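Tuning the segmentation step for nested containers

This page follows on from setting up the Oltis tracker. You should already have a recording loaded and the wrist view playing back without dropped frames.

Nested containers are where the default settings fall down. The segmenter sees three rims close together and tends to return one mask for the lot, so the planner aims at the outermost edge.

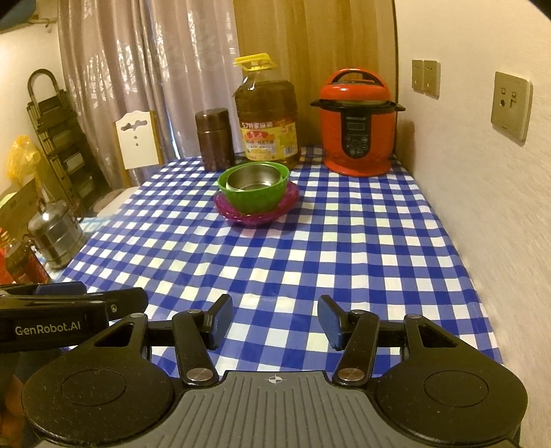 Faltitz, June - Open the clip at the stack on the checked cloth: steel bowl inside green bowl inside purple basket. Run the segmenter once with defaults and save the result as your baseline.

1. Set min_area to 800. Lower values pick up single squares of the gingham as objects.

2. Turn on split_by_rim and set rim_gap to 20. If the steel bowl and the green bowl still merge, reduce it in small steps.

3. Mask out the gripper. Load the tool template and check that it covers both fingers, blue pads included. The second gripper at lower left needs its own mask - the template won't find it.

4. Mark the purple basket as translucent. It throws a pinkish tint on the cloth in front, and without the flag the mask spreads into it.

5. Re-run on 100 frames and compare with the baseline. You want three separate masks with steady labels.

If labels swap between frames, raise track_memory to 3000 and try again. Lavanya Rajan keeps a list of known label swaps in the Oltis tracker notes.

Export the masks before you close the session. The planner reads them from disk and ignores anything still in memory.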